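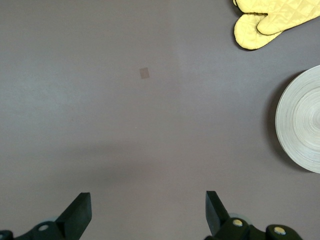 4.2 O voluntariado visto por quem o pratica

Quando começámos as entrevistas na Doline, em novembro, esperávamos ouvir falar sobretudo de horários, de deslocações e da dificuldade de conciliar o apoio às famílias com o emprego de cada um. Ouvimos tudo isso, é verdade, mas ouvimos também muitas histórias sobre a forma como as pessoas chegaram à associação e sobre o que as fez ficar – e foi esse material, bem mais rico do que o guião previa, que acabou por ocupar a maior parte da análise que aqui apresentamos.

Dos 40 voluntários convidados, 37 aceitaram conversar connosco, o que muito nos alegrou e que agradecemos sinceramente. Destes, 17 tinham entrado através do programa de empresas da Prallura, que concede aos seus trabalhadores algumas horas mensais para atividades solidárias; os restantes chegaram por iniciativa própria, quase sempre pela mão de um amigo ou familiar. A Figura 2 representa a distribuição do tempo de permanência nos dois grupos.

Figura 2. Tempo de permanência na associação, em meses, segundo a via de entrada.

Os voluntários vindos da empresa descrevem o início como mais fácil, com tarefas definidas e um responsável a quem telefonar, mas falam menos das famílias que acompanham. Os outros contam um começo hesitante, por vezes até um pouco solitário, e vão ganhando confiança à medida que conhecem as crianças pelo nome e os pais pelo feitio. Uma entrevistada, já reformada, disse-nos que só se sentiu parte da casa quando uma mãe lhe pediu, sem cerimónia, que ficasse mais uma hora.

Esta diferença é compatível com a noção de pertença gradual proposta por Ertürk, embora os nossos dados não permitam separar o efeito da via de entrada do efeito da idade, visto que os voluntários da empresa são, em média, bastante mais novos. Convém ainda lembrar que falámos apenas com quem estava em atividade. Os que desistiram teriam, com certeza, outras coisas para nos contar, e gostaríamos muito de os ouvir numa segunda fase do estudo.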